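Re: thyroid bloods after the clinic move
October 24, 2026

Maya Shboul wrote:
> Does anyone know if Trimham still takes TSH samples without an
> appointment? Was told 40 minutes' wait, then turned away.

Maya – no, stopped in January. Ring first. Fikovgate does walk-ins but only till 4, and the form has to be signed. Mine wasnt, had to go back.
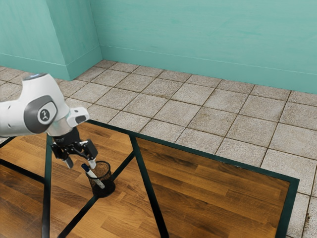 Repeat tests

Every 3 months if your dose has changed, thats what I was told. Take the tablet after the blood's drawn, not before. Ask for the actual numbers

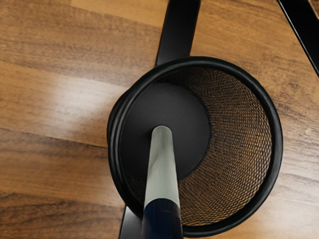
and write them down somewhere, as the letter just says "normal". Took me five goes to get mine. Dr Pawłowska's desk will print them if you ask nicely.

Must dash – more tonight if I get a minute.

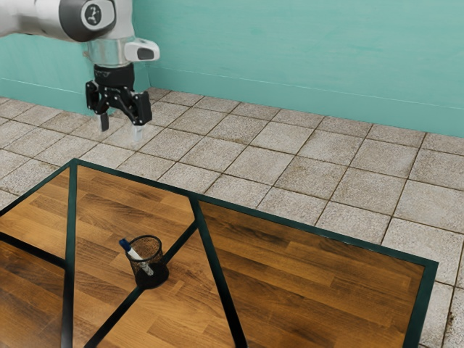
Gripper below the wrist flange

Mirjana Petkov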